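05/05/2020

Slept until seven, then lay there listening to the gulls on the Venckus roof. Rain in the morning, clear by noon. I had meant to start on the tomatoes but the soil in the bed by the fence was still too cold, so I left the seedlings on the sill another few days. They are leggy. I turned the trays.

Bread again. The starter has been sluggish all week and I gave it rye this time instead of white. The loaf came out flat on one side but the crust was good and I ate two slices with butter standing up at the counter. Flour is back at the store on Vestside, one bag per customer. I have enough for the month if I don't get carried away.

Ojārs Pētersons called a little after ten about the choir. He has been told the hall at Fonden will stay closed through the summer, so the concert is off for good and not just postponed. I had guessed as much. He wanted to know if I would go on keeping the music at my place, and I said yes, it's only boxes. We have been rehearsing the Mass since January and I know the alto line well enough to sing it while washing dishes, which I do. He thinks we might try singing outdoors in 2 groups once it's allowed. I said I'd come but I don't expect it to sound like much. Altos disappear outside.

After lunch I sorted the music, as long as I was thinking of it. Some of the scores have pencil marks going back to people who left the choir before I joined. Breath here, watch the tempo, a phone number. I didn't erase any of it. Several copies of the Gloria are missing their last page and I put those in a folder by themselves.

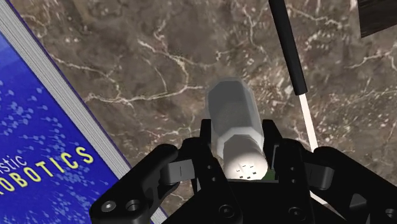
Walked out to Fedside around three, the long way, past the boatyard. Over 1,000 steps before I met another person, a man with a spaniel, and we both stepped off the path at the same moment on opposite sides. He laughed. I've walked that path for 30 years and never paid attention to how narrow it is. The blackthorn is finished and the hawthorn is just starting. Somebody has repaired the stile by the lower field with new boards, a good job, though they left a nail standing up on the far side. I hit it down with a stone.

My knee was fine going out and sore coming back. It's the downhill that does it. I sat on the wall by the pump for a while and took my boots off.

Supper was the rest of the lentils. I called Mother at six and we talked for half an hour, mostly about her neighbor's hedge and whether she should get her hair cut at the kitchen table by the woman downstairs. I told her to wait. She will do it anyway – she had already looked for the scissors.

Read a little, not much stuck. I'm on the same chapter as last night. Window open, cold now, and the street is very quiet. Need to buy stamps and lamp oil tomorrow, and write to Ojārs with a list of which scores are short.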